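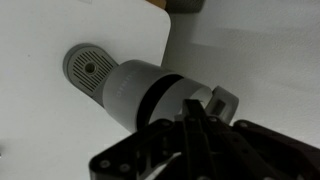

OPINION

Golf's slow play problem starts on the first tee

The Hustthorpe Open took so long to finish its second round this spring that the last three groups came back the next morning to play four holes. The weather was fine. There was no fog, no lightning and no flooded green. The field was simply too big for the daylight and too slow for the course, and everyone involved knew both of those things before a ball was hit.

I have covered small professional tournaments for a long time, and slow play is the complaint that never goes away. Players complain about other players. Fans complain about all of them. Officials say they are looking into it. Then a stopwatch comes out, one group gets a warning on the 15th hole, and the whole thing is forgotten until next year.

My view is that the stopwatch is the wrong place to begin. A tour that wants faster rounds should send out fewer people and leave more space between them.

Take Hustthorpe. The course has a short par four at the 3rd that most of the field can reach with a driver. Every player who thinks he can reach it has to wait for the green to clear. The next group arrives while he is waiting. By mid-morning there were three groups standing on that tee, one of them sitting on the grass. You could put a clock on every man there and it would not have helped, as he was ready to play and had nowhere to hit.

The hole after it is a par three of more than 200 yards, with a bunker on either side. Half the field missed the green, which meant chips, sand shots and long looks at short putts. So the line that formed on the 3rd moved to the 4th and stayed there.

Starting times were eight minutes apart. That is too tight for a course laid out like this one. Stretch the gap and you lose places in the field, and that is where the argument gets difficult.

Those last places matter. For a player ranked 700th or 710th in the world, getting into a tournament at Hustthorpe may be the best chance he has all season. He has paid for his own travel and probably shared a room. Tell him the field is being cut so that the leaders can get round faster and he will say, fairly enough, that he is paying for somebody else's bad habits. I have sympathy for that. I have watched players from the bottom of the entry list make the cut and play well on the weekend, and those are some of the better stories in the sport.

But a big field that cannot finish is not much of a gift to him either. The late starters are the ones who play on chewed-up greens, stop in the dark and set an alarm for five in the morning. Those are usually the lowest-ranked players in the draw. A spot in the field is worth less if it comes with a worse version of the course.

The Bendis Trophy went the other way last year. It trimmed the field by 34 players and put the money it saved into a one-day qualifier at Aebischer, a few miles down the road. Anyone who missed the main list could turn up and play for a place. The tournament finished each round with daylight to spare, and I did not hear one player ask for the old format back. I did hear grumbling about the entry fee for the qualifier, and the organizers should bring it down.

There are smaller things that would help too. Cut the rough beside the landing areas so that three people are not searching for a ball every other hole. Move a tee forward when the wind gets up. Keep pins away from the worst slopes in the first two rounds. A green that takes four putts looks good on a highlight reel and costs the afternoon groups half an hour.

And yes, penalize the slow ones. There are players on this circuit who start choosing a club only when it is their turn, and then start over. Fines do not bother them much. A shot added to the card would. I would give one warning per round and no more — the second bad time should cost a stroke, in March or in the final round with the lead at stake.

That rule already exists on paper in most places. It is seldom used, partly because officials know that a slow group is often stuck behind a slower one. Give the groups enough room and that excuse goes away. The entry list for next season's Hustthorpe Open is set in the winter, and the time to change the tee sheet is then.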